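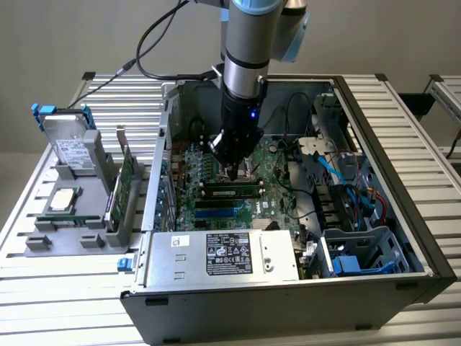 Bench check and comments, PC disassembly cell
Method under test: Munshi (part removal order planned from one view of the open case, no CAD)
Filled in by: Habibur Matubbar
Read through by: Ursina Prantl
Month: October
Marks: OK / OK with comment / OPEN / N/A

Section A. Before power to the arms

A1 Bench slats clear of screws and offcuts. OK
A2 Case lying flat, side panel off, no rocking when pushed by hand. OK with comment. Slight rock at the front corner, re-seated, fine after.
A3 Mains lead out of the tower and power supply left to stand. OK
A4 E-stops, both arms, pressed and reset one at a time. OK with comment. Second button is stiff. Works, but you have to mean it.
A5 Parts fixture bolted down, pockets clean. OK
A6 Wrist straps on anyone handling boards. OK
A7 Arm cables free through the full reach. OPEN. Loop behind the case is too long for my liking. Needs a clip before the next long session. HM

Section B. Grippers

B1 Finger tips, wear and chips. OK
B2 Force limit matches the sheet for the part type. OK with comment. Memory limit was still set from the bracket runs when I got in. Changed it back. Please check this BEFORE you start, it is the third line on the Drilletero screen.
B3 Tips meet square when closed. OK
B4 Holding check: close on scrap bracket, cut the motion, part must stay put. OK
B5 Straight-down approach over the motherboard, slow speed, hand on the stop. OK with comment. Clearance by the power supply is tight. Do not raise speed here whatever the planner thinks.

Section C. Keep-out zones

C1 Processor socket zone loaded, no finger entry below the lever height. OK
C2 Drive bay zone loaded. OK with comment. Zone is a plain box and the SATA cable doesnt respect it. Planner treats loose cables as air. Known weak point of the method, goes in the write-up as such.
C3 Zone between the two arms. OK. Tested with the black arm over the fixture side and the silver one parked back behind the case.
C4 Fixture zone height. OK with comment. Raised after a touch on the upright hard drive in an earlier session. No damage. 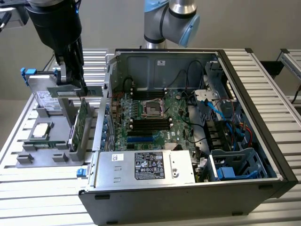
C4, bracket held level over the fixture, between the hard drive and the case wall.

Comment on C4, UP: is the new height measured from the slats or from the top of the fixture? Sheet says one, the Adent config says the other. Sort out and write down which.
Reply, HM: from the slats. Config label was wrong, number was right. Label fixed.

Section D. During the runs

D1 One person at the stop at all times. OK
D2 No reaching in between attempts unless both arms show hold. OK with comment. Done properly all session but the hold light is hard to see from the fixture side. Asked for a second one.
D3 Log running and clock matched to both arms. OK
D4 Failed grasp = stop, note, reset by hand. No automatic retry. OK
D5 Sockets and slots looked at after each set. OK with comment. One memory latch feels loose. Watch it.

Section E. Result check (numbers to be copied to the write-up from here and nowhere else)

E1 Attempts logged: 213
E2 Part out and placed in the right pocket with no help: 142
E3 Safety stops by the operator: 2. Both on cables, both at the drive bay side. Neither was a contact.
E4 Failures sorted by cause. OPEN. Mostly slips at the lift and the planner picking a part that was still held down by another. Need to go through the log line by line, havent had time.
E5 Comparison with the fixed-order script. OPEN. Only some 100 attempts on that side so far, too few to put next to ours. UP wants the same tower and same fixture layout for both, agreed.

Comment on E2, UP: what counts as the right pocket if the part is in but tilted? We had this argument with the Enalitz runs as well.
Reply, HM: tilted counts as placed if the gripper can pick it up again without help. Will add that line to the method section. Means a few need re-scoring so treat 142 as not final.

Section F. Shut down

F1 Arms to park, then power off, then air off. OK
F2 Parts left in fixture, not put back in case. OK
F3 Force limits returned to default. OK
F4 Log copied to the shared drive. OK with comment. Copied twice by mistake, delete the seccond one.

Still open: A7, E4, E5
Next run not to start until A7 is closed.
HM / UP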